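Kumau Portable Cricket Pitch Cover, Club Grade

Product code group: Ground Protection
Supplied by Clondus Ground Equipment

The Kumau Club Grade cover protects a prepared cricket pitch and the bowlers' approaches from rain between sessions of play. It is intended for clubs, schools and district grounds that maintain their own square and need a cover that a small ground staff can move without a tractor. The cover is delivered as a framed unit with wheels fitted.

Construction

The frame is made of galvanized steel tube, bolted at the joints so that a damaged section can be replaced without returning the whole unit. The sheet is a reinforced white fabric with welded seams and a hemmed edge. It is laced to the frame with shock cord at fixed points along both long sides. A raised center ridge sheds water to the sides, where it is collected in a gutter and carried away by a flat discharge hose.

Air is able to pass beneath the sheet at both ends. This reduces sweating of the surface when the cover stays in place overnight. Ground staff should still lift or roll back the cover each morning in humid weather.

Wheels and Handling

Each unit is fitted with wide pneumatic wheels. Tire pressure should be checked at the start of every month during the season. The tow bar at either end folds flat when not in use and must be pinned before the cover is left unattended.

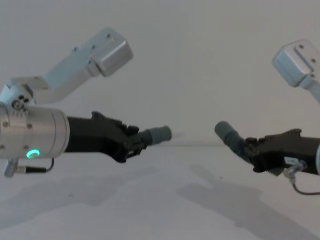 Anchoring

Covers must be anchored whenever they are in position or parked at the boundary. Four ground anchors and four ratchet straps are supplied. Additional anchors are available for exposed grounds and are recommended for coastal sites. Anchors are not to be driven into the square itself.

Specification

Frame: galvanized steel tube, bolted
Sheet: reinforced fabric, white, welded seams
Sheet fixing: shock cord, replaceable
Drainage: side gutters with 10 m discharge hose
Wheels: pneumatic, wide tread
Sheet warranty: 17 months
Minimum order: one unit

Options

Side sheets for adjoining pitches
Spare shock cord, 100 m reel
Extra anchor and strap set
Club name printed on both long sides
Replacement hose and couplings

Care and Storage

The sheet may be washed with clean water and a soft brush. Solvents, bleach and pressure washers will damage the coating and will void the warranty. At the end of the season the sheet should be removed, dried fully and stored indoors, folded loosely. The frame may remain outdoors if it is anchored.

Ordering and Delivery

Orders are accepted from clubs, schools and public bodies. A deposit of $2,000 is payable when the order is confirmed, with the balance due before dispatch. Printed sheets are made to order and cannot be returned. Orders for the new season should be placed by the end of January.

Delivery is made to the ground by prior arrangement. The purchaser is responsible for providing firm access for the delivery vehicle. Assembly on site can be arranged through our Brestlow depot for an additional charge.

Questions about sizing or drainage should be directed to Adanech Lemma, Ground Products, at the Brestlow depot.

Page last revised March 2021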